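Match tagging notebook, football club analysis room
Print this page | E-mail this page

January

Started on the second half of the Wustier v Gronen tape. First half was finished last night and came to 1,250 tagged events, more than I expected from a game with so few shots. Most of them are short passes between the two Wustier center backs, who had the ball a lot and did little with it.

Clock problem again. The wide tape and the tape from behind the goal drift apart after the break. I lined them up on the second-half kick-off and by the first corner they were 11 frames off. Lined them up again on the corner and carried on. If anyone opens the file, use the wide tape for times and the goal tape only to check who touched the ball.

Gronen changed shape after the restart. They went from four at the back to three, with the left back pushed up next to the midfield. The tag sheet has no code for this, so I entered it as a position change and put a note in the free text column. We need a proper code before the Iltska game, where both teams are likely to do it.

Press tags: I have been marking a press only when two or more players close down inside five seconds. The old sheet allowed one player. Under the old rule Gronen's numbers would look a lot better than they should. Please don't mix the two sheets when making the season table.

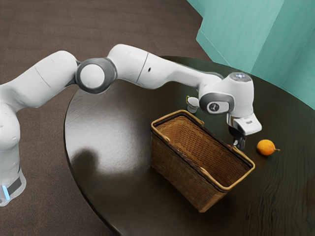
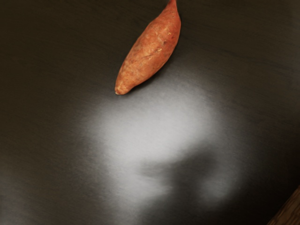 Kuusisto, January

Moved over to the ground for the rest of the week. Desk is upstairs, the connection is slow but it holds. Finished the second half here. Full match total is 2,510 events. The one before it, Iltska away, came to 3,760, but that one went to extra time and was tagged by two people who both marked throw-ins. I have taken out the doubles I could find and have not gone through the last part of extra time yet.

Set pieces, Wustier: short corners every time from the right, long from the left. On the long ones the near-post runner starts outside the box and goes late. Gronen left him alone on all of them until the one he headed over, then put a man on him. Clips are saved under corners, left side.

Goal kicks still need a decision. Right now a goal kick played short to a defender counts as a pass and a long one counts as a clearance. The coaches read the clearance column as a sign of pressure, and a keeper's long kick has nothing to do with that. My suggestion is a separate code for both kinds. Left it alone for now so that the files match.

Checked a sample of 262 tags from the second half against the goal tape. Wrong player on a few, all in crowded midfield play with numbers hidden. Fixed those. Pass direction was fine. Two fouls had been entered for the wrong side, also fixed.

To do:
- code for a change from four to three at the back
- rest of extra time, Iltska away
- ask for the goal tape to be started before the teams come out, so there is something to line up on
- new backup of the clips folder, the old one is nearly full

Tried the faster playback for the quiet spells. Fine for throw-ins and goal kicks, too quick for duels. Back to normal speed for anything in the middle third.

Last updated: January
Contact | Copyright Kuusisto match analysis | Back to top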